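# Two-arm cell: left gripper drifts after warmup, plastic wrap makes it worse

**plollton_bench** wrote:

We run a two-arm tabletop cell, one gripper per arm, picking toiletries off a table and putting them in clear bins. Arms are on a Prokau controller. For the first hour everything is fine. After that the left gripper starts closing a little off from where it should. It's 2 mm at the worst, always toward the operator side.

On bare bottles I can live with it. On anything in a plastic sleeve the finger catches the loose edge of the wrap and drags the item along.

Done so far:

- Re-zeroed all joints cold
- Swapped finger pads
- Tightened the mount plate bolts (two were loose, no change after)
- Cleaned the table

Where would you look next?

---

**guo_refit** wrote:

Which joint is it in? Put a dial indicator on the wrist, then on the elbow, and run it warm. If the elbow reading moves and the wrist only follows, you can stop taking the gripper apart.

Also, what do your cable loops look like? If the cable is pulling on the last joint you get an offset that always goes the same way.

---

**plollton_bench** wrote:

Cables have slack. I checked at full reach and at home. Will borrow an indicator.

---

**sixpin** wrote:

I'd bet on finger backlash. We had the same complaint on our cell and it was the gear inside the gripper. Ours went at 505 hours. Replace it and move on.

---

**guo_refit** wrote:

Backlash doesn't wait an hour and then show up in one direction. Slop goes both ways. I would not buy a gripper before measuring anything.

---

**sixpin** wrote:

It can go one way if gravity is always loading it on the same side. His arms hang down over the table, so it might be.

---

**guo_refit** wrote:

Then it would be there cold too.

---

**vakus_night** wrote:

Are you re-zeroing cold and then running warm? That's your problem, or half of it. The arm grows as it heats up. We run a warmup program with no parts on the table and zero after that. Six minutes is enough on ours, fast moves on the big joints, then back to the home pin.

The Prokau software will let you save two zero sets. Don't use that. Somebody will load the wrong one.

---

**plollton_bench** wrote:

Indicator results. Cold, both arms repeat fine at the wrist and elbow. Warm, the left elbow has moved and the wrist follows it. Right arm barely changes. So guo_refit gets that one, and the gripper stays on.

Layout from the front of the table, for whoever wants to comment on cable routing or on how I have the wrapped stuff laid out:

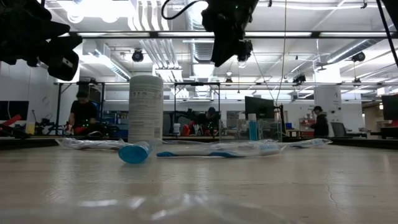
Left arm gets more of the work in our program, which I had not thought about until vakus_night brought up heat. It makes nearly every first pick and the right one mostly waits. I'm going to split the picks evenly and add the warmup.

---

**vakus_night** wrote:

Splitting the picks will help more than the warmup. Do one at a time or you won't know which did it.

On the wrapped items, try coming in along the length of the sleeve and closing slower. A toothbrush in a sleeve lying crosswise is easy to grab by the handle if both fingers touch at the same time. If one touches first it slides.

---

**sixpin** wrote:

I still say open the gripper while you have it stopped. It's a few screws. You don't have to buy anything to look.

---

**guo_refit** wrote:

Fair enough, looking is free. Mark the finger position before you pull the cover.

---

**plollton_bench** wrote:

Update, 20 Mar 2020. Even split first, no warmup: the offset dropped by half. Then warmup and zero at the home pin: can't see it anymore with the indicator I have. Ran 1000 picks like that. The sleeves still catch now and then, but the drag is gone on the ones that don't.

Opened the gripper too. Gear looked fine. There was a curl of torn plastic wound around the finger slide, so that was worth doing. I've added it to the weekly check with the bolts, which I last did properly in February.

Closing speed on wrapped items is the next thing. I'll start a separate thread for that.

---

**sixpin** wrote:

So there was something in the gripper.

---

**guo_refit** wrote:

Trash, yes. Not backlash.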